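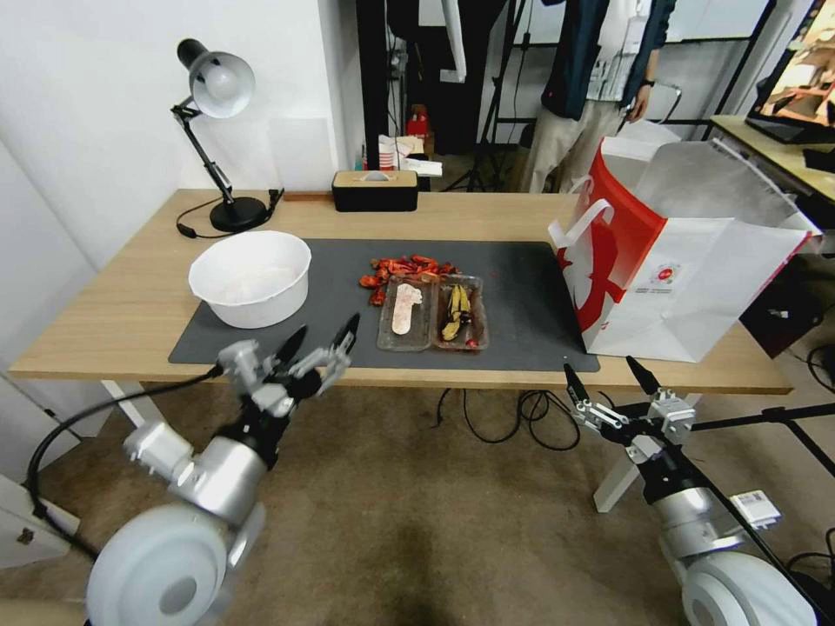 *Two-arm tabletop cell with a compartment tray, a bowl and a paper bag on the work surface.*

# Write the stop rule before the task

August 23, 2024

Most written procedures for two-arm manipulation begin with the task. The object is named, the start and end positions are given, and a time limit is set. The conditions under which the operator must stop come last, usually in a single line that says to use judgment. I think this order is wrong, and that the lab guides now being drafted should reverse it.

Consider food containers. A thin plastic tray bends under a load that a rigid test block would not register. If the two arms hold opposite sides and one moves a little farther than the other, the tray carries the difference. The joint torque limits on a typical arm are set to protect the arm and the people near it. They say very little about the tray.

The Brastenberg draft, which several groups I know have adopted as a base, runs to 5 sections. Four of them deal with setup and logging. The fifth covers handling and gives a closing force for "soft packaging" as one class. A lidded box and an open tray do not belong in one class. The lid adds stiffness across the top, and its absence lets the walls fold inward. A limit that is safe for the first can crush the second.
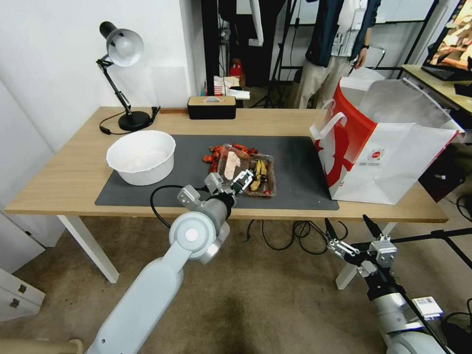
A better rule would state the limit as a change in the object. For instance: stop closing when the rim has moved 5 mm from its resting line. An operator can check this by eye during a trial, and a reviewer can check it later from the recording. A force value can be checked only if the gripper reports force, and many do not.

The second gap concerns what else is on the table. Tramell's internal guide requires a cleared surface for every trial. This gives clean results and poor preparation, as people do not clear a kitchen table before they pick up a tray. I would allow other items, on two conditions. Each item must be written down before the trial starts, and contact with any of them must be logged as an event even when the task is completed.

We applied the second condition to an old set of 2,383 trials at Drultwood last November. The original log had one field for the result, pass or fail. Reviewing a sample of 300 trials took two people most of the month, and much of the disagreement between them was over what counted as contact. Does a sleeve of cable dragging over the mat count? We decided that it does. The guide should have settled that before the first trial was run. 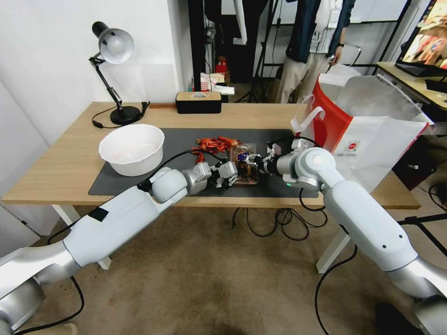 Cables deserve a rule of their own. Slack should be measured with both arms at full reach toward the center, and the measurement should be repeated whenever a gripper is changed. The Norðdahl checklist asks for it once, at installation.

The usual objection is cost. Longer forms slow the operator down, and a group that needs 500 trials in a short period will skip fields. This is a fair point, and I would meet it by cutting elsewhere. Room temperature, operator comments and the free-text object description are rarely read. Replace them with three required entries: the stop condition, the list of other items, and the contact events.

One question remains open for me. When both grippers hold the same object and the stop condition is met, the draft rules say to halt both arms and open both grippers. With a filled container held above the table, opening is the worse choice. Halting with the grip held is safer for the contents, but it leaves the load on the walls until someone steps in. My preference is to hold, lower under manual control, and open only after the base is supported. I would want that tested on filled trays before it is written as a requirement.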